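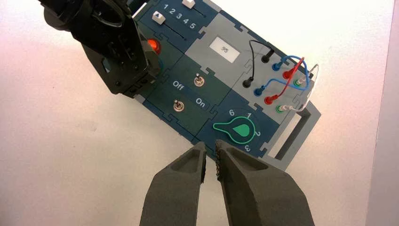

Interlocking tiles, two of them with the same dark blue finish

Puzzle-edge tiles loosen when the room warms up

Bogdan Nistor
I print interlocking tiles with jigsaw edges in PLA. In the morning the joints are tight. By late afternoon, with sun on the table, the same joints slide apart under light hand pressure. Tile size is 80 mm, two walls, 13 percent infill. Is this thermal expansion, or is my clearance wrong? Files are in Gitness if anyone wants to look.

Stela Pîrvu
Clearance. Expansion of PLA across 80 mm for a normal room swing is a few hundredths of a millimeter, and both halves of the joint grow together. What you have is creep. The tabs are under constant load, and with two walls they relax. Go to 4 walls, reprint one pair, leave it joined until Friday and test again. Also measure the neck of the tab, not the head. The neck is where mine go soft.

Manole
had the same thing, switched to PETG, fine so far

Bogdan Nistor
Reprinted one pair with 4 walls. Neck measures the same morning and afternoon. Will leave them joined and post the result.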